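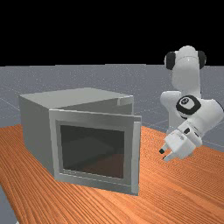
2/18/22 - pitch log, Durkosside training ground. Spent the whole morning on the turf samples and I've still got rubber crumb in my socks. Quick recap for whoever picks this up Monday: the club has to show the league that the training pitch plays like the stadium one before the April licensing visit, so we're comparing the Dakarus surface (old, north end) with the Seok surface (new, south end, the one the players keep grumbling about). I've gone with an orange-brown for the Dakarus lines on the charts, same sort of colour as the wood-grain tabletop up top, and grey for Seok. Please keep it that way, I had to redo the legend twice last week!

Ball roll first. We ran 72 rolls off the ramp, split evenly between the two ends, and the Seok end is clearly quicker. No surprise there. What I didn't expect was how patchy the Dakarus end is near the goalmouth - the ball just dies in there, and I'd bet that's why the keepers' coach wants his drills moved. Brushing helped a bit on the left side and did nothing at all on the right.

Ball rebound was fine at both ends. Threw out 4 drops where I'd knocked the stand with my elbow (sorry, it was cold and I was wearing the big gloves). Left them in the raw sheet with a note beside each one so you can see what they looked like.

The Goltis logger is now at 1,885 readings and the file has become a pain to open. I've split it by month and put the old one in the archive folder. If the colour coding goes weird on your laptop, turn off the theme thingy under view. Also, reading 101 has the wrong end written against it, it should say south. I haven't fixed it yet because I want to check the paper sheet first, and the paper sheet is in my other jacket.

Still to do: shock absorption on both penalty spots, infill depth along the centre line, and find out whether the league wants metres or yards on the summary page. I've emailed them twice. The academy has the south end booked until four on Monday, so start up north and bring your own cones - ours have gone missing again.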